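Search this site
Enter keywords
Go

The Slow Work of Teaching a Robot to Pick Things Up

By Noemi Parisi

At 8:30 in the morning Rizal Pangaribuan takes a bin of objects off a shelf, sets a few of them on a white table, and goes back to his chair. He starts the recording, drives the arm through one pickup and one release, and stops the recording. Then he gets up and moves everything.

He will do this until lunch. In the afternoon Dario Greco takes the chair and Pangaribuan checks the morning's files.

The two men work at Tultatia, a small company on the second floor of a former print shop. Their project is called Kakness. It is a program that learns to handle household goods by studying recordings of people doing it through a robot. Each recording is called an episode. The group wants 3,000 of them before it trains the next version, and when I visited in October it was a little past the halfway point.

"People ask to see the robot do something," said Yaroslav Demchenko, who runs the project. "Most days what it's doing is being driven. Somebody has to show it."

The driving is done with a pair of hand controls. A good episode lasts around 20 seconds. The operator reaches, closes the gripper, lifts, carries the object to a new spot, and lets go. If the object slips, the episode is kept and tagged as a slip. If the operator hesitates for a long time over nothing, it is thrown out, on the theory that the program would learn to hesitate too.

Choosing the objects takes more thought than I expected. Demchenko's list has 99 entries, most of them bought at a grocery store and a discount store called Dal Bello. He wants things that behave differently when squeezed. A box has flat sides and corners. A vegetable can roll. A mesh bath pouf gives way wherever it is touched, and two grasps on it seldom look alike.

The layouts are kept sparse in the first stage. Three objects go down with plenty of space between them, and no two layouts are supposed to repeat.
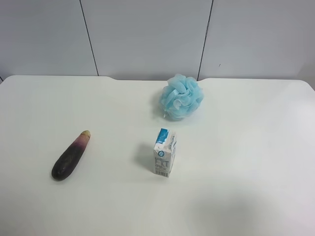
What the labels say

Every episode gets a written sentence. For a layout with an eggplant, a small drink carton and a blue pouf, the sentence might be "Move the eggplant next to the carton" or "Put the carton behind the pouf." Evaristo Messina writes most of them, and he has a rule against fancy wording.

"I used to write 'aubergine' sometimes, for variety," he said. "Then we had 7 episodes with a word that wasn't anywhere else, and the program did nothing useful with it. Now we add variety on purpose, and in bulk."

Directions cause the most arguments. "Left" can mean the operator's left or the camera's left. Tultatia settled on the camera's, and Greco, who sits on the other side of the table, keeps a strip of tape on his desk marked with an L and an R. Messina still finds a few swapped labels every week.

A second set of recordings comes from Tulgate, a partner lab that uses the same object list in a different room with different lights. Demchenko said the first exchange went badly. The program trained only on Tultatia's files did poorly in Tulgate's room, and the reverse was true as well. Mixing the two sets helped, though he would not give me a score for it.

Crowded layouts come next, with objects touching and partly hidden. Pangaribuan has practiced a few on his own time and says they take him twice as long to drive.

I came back on a Saturday, when Greco was alone in the room, making up episodes lost to a bad cable. He had the radio on low. He drove a pickup, watched the replay, deleted it, and set the objects out again.

Contact the editors | Copyright, all rights reserved | Back to top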